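Subject: Re: [homeshop] Cable storage, what finally worked for me
From: Noémie Fleury
To: homeshop list

I read this twice and I'm still not sold, so I'm going to push back a little. Quoting the original so people don't have to dig for it:

> Hi all,
>
> After years of fighting the cable drawer I went all in on the
> Flullberg wall rack in January. 37 hooks, one cable per hook,
> a printed label above each. I wrap everything over and under,
> close it with a Ferrand hook-and-loop strap, and hang it up.
> Took one weekend. I can find any cable in seconds now and I
> haven't bought a duplicate since. The twist ties that come in
> the package went straight in the trash. They chew up the
> insulation and they are the reason cables fail. If you are
> still using bins, I would really urge you to stop. A bin is
> just a drawer with higher sides.
>
> Happy to send the label template to anybody who wants it.

First, the hooks. A rack with 37 hooks is full the day you own 38 cables. I did the same thing with a smaller rack (21 pegs, from Evau, the white powder-coated one) when we moved into this house. It looked great through about the second month. Then two cables went on one peg, then three, and the one you want is always at the back, so you pull off the front two and lay them on the desk, and you can guess where they live from then on. I took the rack down and there are still holes in the wall behind the printer.

You've had yours since January. I'd like to hear how it looks after a second January before I drill anything.

Second, "I haven't bought a duplicate since." Since January! I go most of a year without buying a cable at all, with no system of any kind. I don't doubt you can find things faster, but I don't think that sentence shows it.

Third, the twist ties. This one gets repeated on the list every time cables come up and I have yet to see anyone back it up. I have a printer cable that has had the same tie on it since it came out of the box and it works fine. What kills a cable, as far as I can tell from the ones I've thrown out, is bending it hard right where it meets the plug, and you can do that with a fancy strap just as well as with a bit of wire. If you crank a twist tie down until the jacket dents, sure, that's bad. So don't crank it. Two turns, done.

The Lovitz page somebody linked last time says their straps are good for 3000 open and close cycles. Fine, maybe they are. I open the tie on my spare USB cable perhaps twice a year. I'll leave somebody else the job of working out when I'd see the benefit.

Where I do agree with you is the wrapping. Most of my trouble went away when I quit winding things around my hand and elbow. But I don't think there's one right wrap, and over-under on everything is more work than it's worth. My way, for what it's worth:

Thick, stiff cables get wide loops, as wide as they want to go. If you force them small they spring open the minute you let go. One tie around one side of the coil is enough.

Thin ones get folded back and forth in long loops and cinched in the middle. They lie flat that way and you can stand a bunch of them up in a bin like files.

Braided ones I haven't solved. The fabric grabs itself. I've tried folding, coiling, and the figure eight that people here swear by, and when I come back there's a knot in the middle and small loops hanging off it. If anybody has something that works on the braided kind, that is the message I'd save.

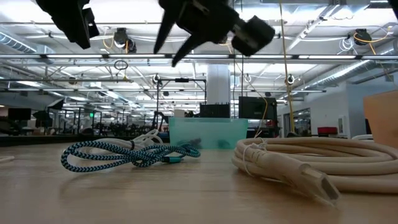

As for bins being drawers with higher sides, I'd say it depends how many you have and whether you can see into them. One big opaque tote is a drawer, I'll give you that. I had one and it was awful. Small ones you can partly see through are a different animal. I don't need to know exactly which cable is in there, I only need to know it's the right bin, and then I'm choosing among a handful. And when a bin gets too full to look through, I know it's time to pull a few things out. A rack never told me that, it just got lumpier.

I don't label cables either. I sort by what's on the end. USB in one, video in another, and power bricks somewhere else entirely since they're heavy and tangle with everything. Color of the bin is the label. My husband, who will not read a label under any circumstances, can manage a color.

So before the rest of the list runs out and buys racks, three questions for the original poster.

How many of the 37 hooks have more than one thing on them today? Go look before you answer.

What do you do with the six-inch ones? Mine slid off the pegs every time somebody shut the office door.

And how long did the labels take? You said one weekend, but I'd like to know if that's with the template or before you had the template. I made labels for the spice shelf once and it ate the whole weekend by itself.

I'm willing to be wrong here. If you post again in a year and it's all still hanging there with one cable per hook, I'll say so on the list and ask you for the template. Until then I'm keeping my bins, and the ties.

Noémie

P.S. To the person who asked off list: no, I wouldn't buy the box of 1000 twist ties. Just save the ones that come on things. I've got a jar full and I've never gotten to the bottom of it.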